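What 1217 examples bought me

I keep reading that robots learn from data the way we learn from practice, and I have stopped nodding along. I've spent most of April with a hand-held gripper, picking small things up off a table and putting them down again so that a model can copy me. The count stands at 1217. The first 300 I would happily throw away.

Those early ones are bad because I was bad. I snatched at things, or I hovered for ages deciding where to go. Tipene Hapeta, who got me into this, thinks hesitation is fine and that the model will average it out. Perhaps. I trained on the lot, then on the lot minus those 300, and the smaller set did better in both test runs. Two runs is not much of a test, I know, but it's 2 more than most of the write-ups I've read bother to report.

What bugs me more is how alike it all is. One table, one pair of hands, the same lamp. People post their totals as if the total were the result, and I've done it myself.

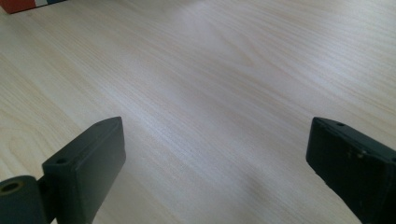
So before I record any more I want to change the surface, and the height I start from, and get somebody left-handed to do a share of it. Tipene says five people would be enough. I asked him where five came from and he changed the subject.

I'm not giving up on it. The thing does pick up a box now, most of the time, if the box is roughly where I used to put it. Move it to the far side of the table and it goes to the old spot anyway and closes on nothing - which is what I'd expect from something that had only ever watched me.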